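# Stovine bin-picking package: evaluation experiences

*Integration and Procurement forum, products and services under review*

**grirness_ops** wrote:

Our department at Grirness has been asked to prepare a recommendation on the Stovine bin-picking package. The quotation covers the gripper, the vision software, commissioning and a service agreement. The arm is excluded, as we would supply our own. The intended task is the removal of bar stock from deep bins and its placement on an infeed tray.

I would be grateful for comments from members who have evaluated the package under working conditions. The literature supplied by the vendor's representative deals almost entirely with cartons, and our parts are rigid bars.

**t_hodoroaga** wrote:

I conducted the evaluation at Londwood in February and can share the principal findings. Our trial consisted of 200 picks from a mixed bin. The package completed 69 of the first series without operator involvement before we stopped to adjust the approach angles. Performance after that adjustment was acceptable to us, and we proceeded to purchase.

Two matters deserve attention. First, the standard fingers are short for a deep bin, and the joint above the gripper comes close to the rim when a part rests near a wall. Second, the cable dress supplied with the package leaves a generous loop at the wrist. We rerouted ours before acceptance.

Tudor Hodoroagă
Londwood

**cellplanner55** wrote:

I must respectfully disagree with the favorable conclusion. We reviewed the same package and declined it. A figure of 69 before intervention is not adequate for an unattended shift, and the adjustment described above required a vendor engineer on site. The quotation we received charged for that visit separately. Any purchaser should ask whether tuning is included in commissioning, and should obtain the answer in writing.

In our opinion the Jiang kit is the stronger offer for bar stock. It has a longer finger option and its price includes the first year of support.

**t_hodoroaga** wrote:

The point concerning the site visit is fair. Ours was included, but only because we had negotiated it. I do not share the view on the Jiang kit. We had it on loan for six weeks, and its software treated two bars lying against each other as a single part far too often. Finger length was of little use to us when the grasp itself was calculated incorrectly.

**mbr_tooling** wrote:

Was the Jiang result obtained with the current software release? Our unit behaved in the same manner until it was updated — the separation of touching parts has since been satisfactory. I would hesitate to reject it on the basis of the earlier version.

**t_hodoroaga** wrote:

It was the earlier release. I accept the correction, and I would support a second trial with identical parts in both systems.

**grirness_ops** wrote:

I thank all contributors. We intend to request a comparative trial, with the following conditions:

- The same bin and the same bars for both packages
- Parts placed against the walls and in contact with one another
- Tuning time recorded and charged to the vendor
- Up to 55 picks per session, with every operator intervention logged

**cellplanner55** wrote:

Those conditions are reasonable. I would add that the bars should differ in color. Our own difficulties increased when dark parts were placed in a gray bin, and the vendor's demonstration had used bright parts only.

**grirness_ops** wrote:

The condition will be added. I attach a view of the work at hand, with red and dark green bars in the gray bin and the gripper lowered beside one of the red ones. 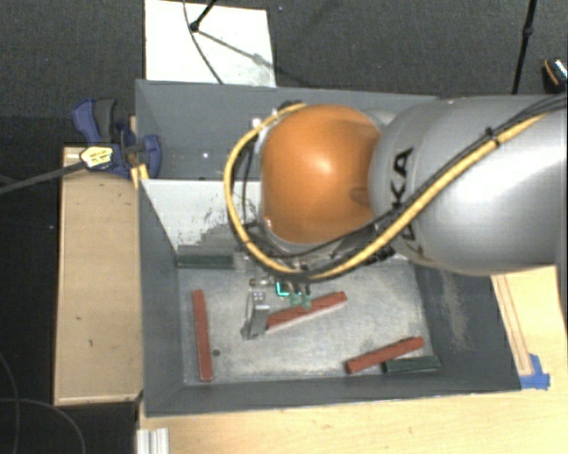 **mbr_tooling** wrote:

Which items should be fixed in the service agreement before the comparative trial begins?

**t_hodoroaga** wrote:

The response time for faults, the number of engineer visits included in the price, and the right to receive software updates during the trial without a further charge.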